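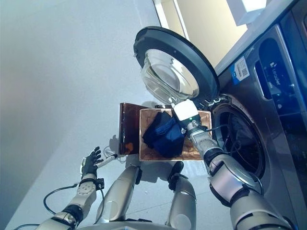 Washer open, navy in the basket. Laundry room, August.

Came down with my coffee at the start of the afternoon and ended up staying far longer than I meant to, which is how it goes with me and laundry. The basket is the woven one, and I do like it — it sits on the floor right by the door and it's low enough that you aren't fishing around for a stray sleeve. Evie, if you're reading this, you were right about keeping it close, and I'll say so in person too.
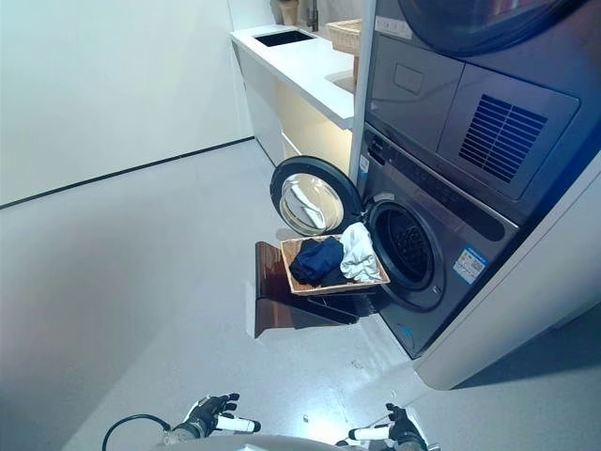 2 min read

Notes on sorting, then. Navy and white can share a basket, but I'd still like them to go through the wash apart. I lost a good pale shirt that way at the Javcombe place years ago and I haven't forgiven myself. Darks go in cool, inside out if you have the patience, and whites can wait their turn.

The navy things are the ones I fuss over most. 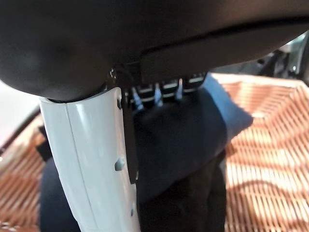
They crease the minute you look away, so give each one a good shake before it goes in and another when it comes out. Nikola swears by folding them over the arm first and I've come around to it.

Still to do: wipe the door seal, ask Evie where the spare mesh bags went, and write to Oyewole for 2 more baskets.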